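Two grippers, one table: notes from the second round

February 23, 2022

I have now had the two finger sets on the bench long enough to have opinions. The arms are unchanged from the last post. The control box is still the Biltent one, on the firmware I complained about, and both wrists report force at 557 Hz. What differs is what is bolted on the end. The left arm carries the Mokoena fingers, the right arm the Vemance ones, and both run the same grasp code with the same closing speed.

Thin objects are the hard case. Anything the size of a mug hides a multitude of sins in the calibration, so I left mugs out of this round and used a pink plate, chopsticks, a screwdriver, tweezers, a pen and scissors. The pen went to the right arm. It is a fair test of a pinch grip: a slim barrel, a smooth surface, and enough length that any slip shows up at the cap.

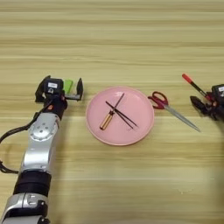 Holding force

I set the limit in raw controller units, where 2,000 is the vendor default and 3,755 is the most the driver will accept before it faults. At the default, the Vemance fingers hold a pen well enough for slow moves but let it rotate when the wrist turns quickly. Raising the limit cures the rotation and makes the motor housing noticeably warm after a few minutes. I settled between the two and wrote the value into the config file, where Raed Zoubi found it and asked for a comment explaining it. There is now a comment.

The Mokoena fingers need less force for the same job. The pads are softer and the contact patch is longer. The cost is at the tip, where they flex. Picking up a chopstick lying flat, they tend to ride over it unless the approach is within a couple of millimetres of the table.

Approach height and the wrist cameras

Most of my failed grasps were height errors. I had been trusting the plane fit from the overhead view, which is fine for bare wood and poor for a plate with a raised rim. The base of the plate sits higher than the table, and the rim is higher again, so a single table height is wrong in two ways at once. 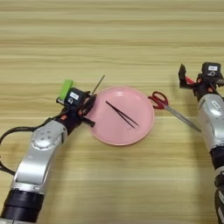 The fix was to take the height from the wrist camera in the last part of the approach and ignore the overhead estimate once the gripper is close. Latency on that stream is 44 ms, which is tolerable if the arm is moving slowly and not otherwise. Shobha Pinto suggested stopping for one fresh reading before the final descent. It costs a little time per pick and I have left it in.

Scissors remain awkward for both sets. The handles are easy and the closed blades are not. A grasp on the blades lets the handles swing, and the controller reads the swing as contact and opens. I have put a filter on the force signal, but it also delays genuine contact, so it is off by default for now.

For the Festbridge demo I will keep the mismatched pair: soft fingers on the left for light things, stiff ones on the right for anything that has to stay at a fixed angle. The cable on the left arm needs a shorter run before then. I have ordered clips.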